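Varnammont Home Party Guide
Section 3: Setting up the candy table
by Crescencio Manzano

By now you should have your table against a wall and your tubs of candy somewhere the kids can't find them. If you don't, go back to Section 2, I'll wait. This is the part I like best, and it's the part people rush because the doorbell is about to ring. Give yourself a clear hour if you can. I start mine at 3 p.m. for an evening party and I still end up in my socks when the first guests come in.

You'll need a patterned tablecloth, one shallow tray with sloped sides, wrapped candy in a few kinds, and a plush toy or two for company.
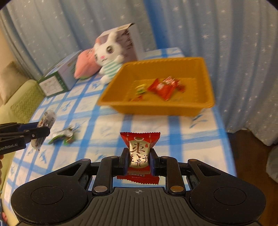 3 min read

A bright tray does a lot of work on a pale cloth. An orange-yellow one like this shows up against the blue and white from the other side of the room, and the red wrappers look great in it. The red and gold candy with 枣 (that's jujube, or Chinese date) in big characters on the wrapper is the one I'd put out for a wedding or an engagement. The 生贵子 after it finishes off an old wish for the couple to have children soon – the word for "date" sounds just like the word for "early." Your aunties will get it right away!

Laying the cloth

1. Shake the cloth out and lay it over the table with the pattern running straight toward the front. Mine is the 90 inch one and it's plenty.

2. Pick one strong line in the check and use it as your guide. Get that line straight and the rest will follow, more or less.

3. Smooth from the middle out with flat hands. Fold marks will drop out overnight, so lay it the evening before if you have the room.

Note: Don't iron a plastic-backed cloth. I did this once in Kandcombe, in a rented kitchen, and I'm still sorry.

Placing the toys and the tray

4. Put the toys at the back first. A white rabbit sitting up and facing the guests is a nice host, and a bigger, softer toy can lie behind it.

5. Set the tray in front of the rabbit, close enough that they look like they belong together. Leave a good strip of cloth clear at the front for elbows and cups.

6. Boxes can go at the back too, if you like the look of them (I do, especially the printed ones). Stand them up or lay them flat, but check that they don't tip when somebody bumps the table.
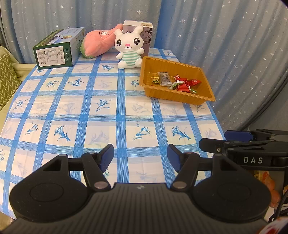

Page last changed: January

With a cloth this busy, all those blue flowers in the squares, I don't bother with confetti or paper runners. The pink toy behind the rabbit is color enough for the back of the table.

Filling the tray

7. Start with the long red candies and lay them at a slant.

8. Drop the small ones into the gaps. Mix your colors – a bit of yellow or green stops it all looking like one brand.

9. Stop while you can still see the bottom of the tray. You can top it up later, and a heaped tray slides all over the place when people dig.

Caution: Small round candies are a choking hazard for little kids. If toddlers are coming, leave them out altogether.

Caution: Keep the tray away from heaters and sunny windows. Soft date candy sticks to its wrapper and then to everything else.

If you bought the Marquez refill bag, the filling chart for it is on page 51. Clearing up and getting candy out of a tablecloth are both in Section 4.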